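Print this post
E-mail this post

Rag season

February is when I finally deal with the rag bag, and I have to say it's one of my favorite jobs of the whole winter. I know how that sounds! But I dumped the thing out on the living room floor at 5 in the morning (couldn't sleep, the wind was banging the gutter again) and by breakfast I had piles all the way to the piano.

If you're new here, I quit buying paper towels the year we moved to Granport. We had one roll left from the old place and I decided that when it was gone it was gone. I'd grown up with a drawer full of cut-up undershirts and pillowcases and I figured my hands would remember what to do, and they did. Old flannel is the best there is for windows. Terry cloth is great on floors and terrible on glass. T-shirts are good for nearly everything as long as they're mostly cotton - the stretchy ones just push the water around and make you mad.

The sorting is where I get carried away. Kitchen rags go in the drawer by the stove, folded. Bathroom rags go in the tin under the sink. Anything that has touched bike grease or paint lives in the garage and never comes back in the house, and those get laid out flat outside to dry before they go anywhere near a lid, especially if there's been linseed oil on them. Please do look that one up if you work with oil finishes. A balled-up oily rag can catch fire all by itself.

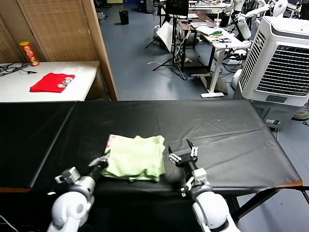
Photo credit: Zokport

I get a lot of mail about folding, so let me say my piece. Fold the ones you use with your hand flat, for dusting and counters, because then you get a fresh side every time you turn it over. Don't bother folding the rest! Grease rags and floor rags can go in the bin any old way and you'll get back a good chunk of your evening.

Washing, too. I do mine hot, on their own, with plain soap and no fabric softener ever. Softener leaves a coating and then your rag won't drink. If you've been using it for years, two hot washes with a cup of washing soda will usually bring them back. I was so pleased the first time I tried this that I called my sister at work.

My pinking shears came from Fludell, the fabric place down by the ferry, and they're still sharp. A zigzag edge won't stop fraying altogether, but it slows it way down and you don't have to hem a thing. Flannel I do hem, if there's something good on the radio.

Next up is the button jar, which gets everything I snip off before cutting. I'm thinking of stringing them by color this year - the blues alone would go twice around the kitchen window. More on that when my thumbs recover.

Print this post
E-mail this post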